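How Does a Story Turn Into a Book?

For readers 8 and up. Quick version! There's a word list at the bottom.

So you've got a novel in your hands. A novel is a long made-up story, long enough that you can't finish it while the pasta cooks. Somebody wrote it. But the writer didn't make the thing you're holding. Lots of other people did bits of it, and it took ages. Usually a year. Sometimes two.

We'll follow one book all the way through. It's called The Ferry to Brotovau. Brotovau is an island, and a girl has to get there before her grandfather's boat is sold. That's all you're getting. No spoilers.

Step 1. The first draft

A draft is one try at a story. The first draft is the messy one. Names change halfway through. A dog turns up in chapter two and then – gone. In the first draft of our book the girl had a brother, and he did nothing for the whole story except eat and complain. He got cut.

Writers don't all work the same way. Some plan every chapter on cards. Some just start and see. Some write the ending first so they know where they're headed. All fine.

How many drafts? Depends. The Ferry to Brotovau had 10. Yes, the whole story, over and over. Not always every single word, but a lot of them.

Step 2. Finding a publisher

A publisher is a company that pays to make books and gets them into stores and libraries. The writer sends the story in. At this point it isn't called a book, it's called a manuscript. Long ago that meant "written by hand." Now it's mostly a computer file, but the word stuck.

Then waiting. Months, maybe.

Mostly the answer is no. A no doesn't have to mean the story is bad. Maybe the publisher already has an island book coming out. Maybe they only do books about real things. Ours got a yes from Lacerda, a small publisher in a town called Kutemine. Small means they put out only a handful of books a year, so they have to pick carefully. 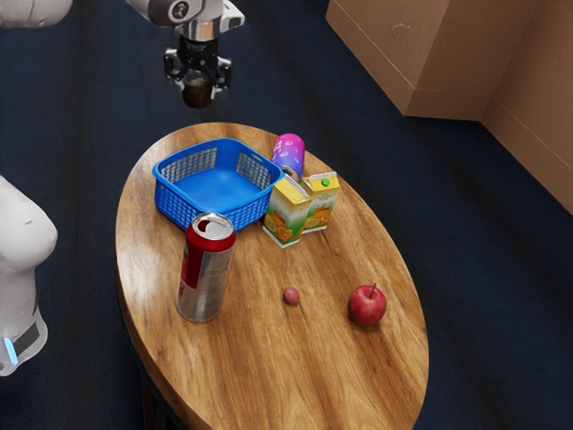
Step 3. The editor

Some kids think an editor is a spelling checker. Nope, that comes later. The first thing an editor does is read the whole story and ask questions. Big ones.

Why does the girl wait three days to leave if she's in such a hurry?
Who is telling this part?
Do we need the storm AND the shipwreck?

The writer thinks about it, grumbles a bit, fixes some things. Sometimes says no, I'm keeping that. It's still the writer's story, so they talk it over untill they both like it. In our book the shipwreck went. The storm stayed, and it got longer and scarier.

Step 4. The copy editor

OK, now the spelling. A copy editor goes line by line. Commas, spelling, capital letters. Also facts inside the story. If the boat is green on page 9 it had better be green on page 90. If the girl goes to bed at 8 p.m. she can't be watching the sunset two hours later, unless it's summer and she lives way up north. A good copy editor checks that too.

They keep a list called a style sheet. It says how every name is spelled and what color everybody's eyes are. That kind of stuff. You can make one for your own stories, just use the back page of your notebook.

Step 5. Making pages

Next comes the designer. The designer picks the letters (the look of the letters is called a typeface) and how big they are and how much white space goes around the edge. Small letters squashed together make a book feel hard before you've read a word. Big letters, lots of space – easier on the eyes, but more paper, and paper costs money.

Here's a weird thing. Books get printed on large sheets that are folded up and trimmed. Fold a sheet of paper in half, and you've got four pages, counting both sides. Try it. So the number of pages in a book usually has to divide by four, and often by 8 or 16. Our story and its front pages came to 146. Doesn't divide by four! So the designer added two more, one for a map and one for a thank-you note, and got 148. That works.

Go look at the back of some novels. See any blank pages? Now you know why. 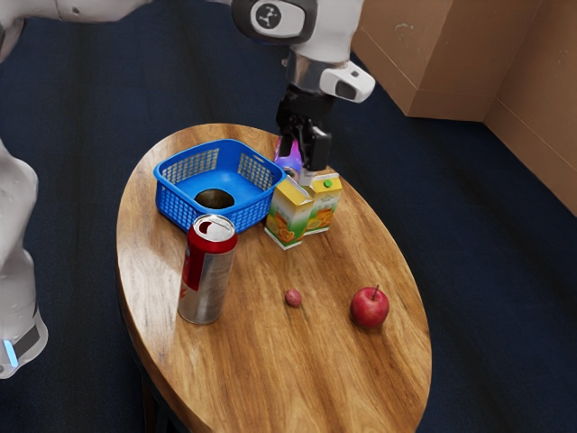

Step 6. The cover

Often done by another person, a cover artist. And the writer doesn't always get to choose! That surprises people. The publisher wants a cover that makes somebody stop in a store and pick the book up. The artist makes a few small quick sketches, called roughs, and everybody argues about them, and one gets finished properly.

The words on the back are called a blurb. Short. It has to tell you what the story's about but not how it ends. Really hard to write. Try doing one for a book you love, in four sentances, and you'll see.

Step 7. Proofs

Proofs are test pages. They look just like the real book will. A proofreader reads every one hunting for leftover mistakes, the writer reads them too, and they still miss some. Almost every book has a typo hiding in it somewhere.

Step 8. Printing

Off to the printer. Ours was a printing company called Sava. The big sheets go through the press, then get folded, then put in order, then glued or sewn along one side, which becomes the spine. Cover goes on. Three edges trimmed so they're neat.

All the copies made at one time are called a print run. For The Ferry to Brotovau it was 3,000. If those sell, the publisher can print more. If they don't, boxes sit in a warehouse and someone at Lacerda gets a headache.

Step 9. Out it goes

Stores, libraries, schools. The day a book is first on sale is its publication day. Ours was in May. Some writers have a party with cake. Some hide under a blanket, they're so nervous.

And then you open it, on a bus or wherever, and it's just a girl and a ferry and some very bad weather. You forget about the commas.

Words to know

Blurb: the short bit on the back cover.
Draft: one try at writing the whole story.
Manuscript: the story before it's a book.
Print run: all the copies printed at one time.
Proofs: test pages for catching mistakes.
Typeface: the look of the letters.

Something to try

Take two sheets of paper, fold them in half together, staple down the fold. Eight pages. Number them. Write a story that fits exactly, with a cover. Trickier than it sounds.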